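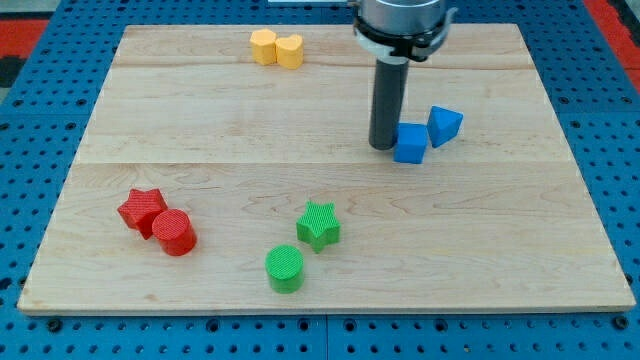

From the Block Shelf: Finding a Friend for Every Color

Hello again, dear Bako families, and thank you for all the kind notes after the March puzzle swap. I meant to answer each one and got as far as the second page, so if you're still waiting, please take this as a wave from me and know that your note is pinned up over the kettle.

I've been wanting to write about the little colored blocks for ages. They've become the thing people ask for first when they come through the door, ahead of the train set and well ahead of the big castle (which I still love, even with the drawbridge the way it is). You get a red pair, a yellow pair, a green pair and a blue pair, and a broad maple board to play on, and that's all there is to it. No batteries, no little cards to lose under the sofa.

The game most of our families start with is the one we call Friends. You mix the blocks up, give them a good spread across the board, and then bring each color together until the two are side by side. Very young children will happily do it for longer than you'd think. My favorite part is watching them work out that a red star and a red cylinder can be friends even though they look nothing alike. Some children really object to this! One little boy told me quite firmly that the star should wait for another star, and we had a long talk about it over a cracker.

The shapes do matter, though, once the colors have become too easy. The yellow heart is the one everybody wants to hold. The blue cube is a good steady thing for small hands, and the blue triangular one is more of a rascal, with that point on it, and it seems to like sitting at a slant. If you have an older child and a younger one at home together, try letting the younger one sort by color and then asking the older one to tell a story about why each pair got together. We heard a wonderful one on Saturday in which the heart was a bakery.

A word about the board

Several of you have asked whether you can borrow the blocks without the board. You can, and plenty of people do, but I'd urge you to take both if you have the arms for it. Blocks on a rug end up in the rug. Blocks on a kitchen table end up in with the breakfast things, and then you're rinsing oatmeal off a star. On the board the colors stand out beautifully against that pale honey wood, and children seem to understand straight away that this is where the game lives. It gives them an edge, if you see what I mean, and a gentle sort of rule without anyone having to say it.

Please wipe the board with a barely damp cloth and dry it right afterward. Please don't stand it in the sink. Obinna Bashir, who looks after our wooden things, has asked me to put that in capitals and I've talked him down to a polite sentence. He also says to keep it away from the radiator, and to store it flat if you have the room. If you notice a seam beginning to feel rough under your fingers, mention it when you bring the board back and he'll see to it. There's never a charge for that sort of thing.

The blocks themselves are printed plastic, and if you look closely at the top of the red cylinder you'll find a fine crisscross pattern in the surface. It's part of how the pieces are made and there's no need to scrub at it (a few of you have, with great determination, and bless you for it). Warm water and a drop of dish soap will do, then a towel. The dishwasher is too hot for them, I'm afraid, and so is the dashboard of a parked car.

Because the pieces are small, they're for children who are past the stage of putting everything in their mouths, and we'd ask a grown-up to stay close by during play. If you have a baby at home as well, the high table is a better spot than the floor. We have larger cloth blocks in the same spirit for the littlest ones, in the basket by the window, and those can go in the wash.

Three more ways to play

Ayodele Danladi has been running the morning block table and very kindly wrote down what her groups enjoy most. I've tidied up her notes only a little.

Far Corners. Send each color off to its own part of the board, one pair at the far end, another pair near you, and so on. Then call out a color and have your child point to it with eyes open, and again with eyes shut. It's much harder than it sounds, and grown-ups are dreadful at it.

Swap. Everyone looks at the board, then turns around while one person trades the places of two blocks. Who can say what moved? Start with blocks of different colors and work up to swapping the two in a pair, which is sneaky.

Slow Hands. Bring a block next to its partner so gently that the partner doesn't budge. Ayodele says this one quiets a noisy room faster than anything she's tried, and I can vouch for that, having walked in on a whole table of children holding their breath.

Borrowing and reserving

The block set goes out for 2 weeks at a time, and it can be renewed once if there isn't a family waiting. It's item 924 in the lending book, filed under Tuletti, the name on the storage box, and I know that's confusing when everyone just calls them the color blocks. The deposit is 15 dollars and comes straight back to you when the set does. If a block goes missing, do tell us. It happens in the best of homes, and we'd much prefer a phone call to a long silence and an apologetic note through the mail slot. We once had a piece come back inside a rain boot, a full season later, and were delighted to see it.

Before you pack up, put each color with its partner and see that every pair is complete. Children are very good at this and like to be in charge of it. The board goes in the flat canvas bag and the blocks go in the box, please, as the bag doesn't close well enough to keep small things in.

If you'd like to come and try them first, the block table is open on Saturday from ten in the morning, upstairs, with coffee for the grown-ups and juice for everyone else. There's no need to book. Bring slippers if you have them, the floor is chilly up there until the sun gets round.

And do send me your stories about the pairs. I'd love to print a few next time, and I'm especially hoping to hear from the family who built the yellow blocks a wedding.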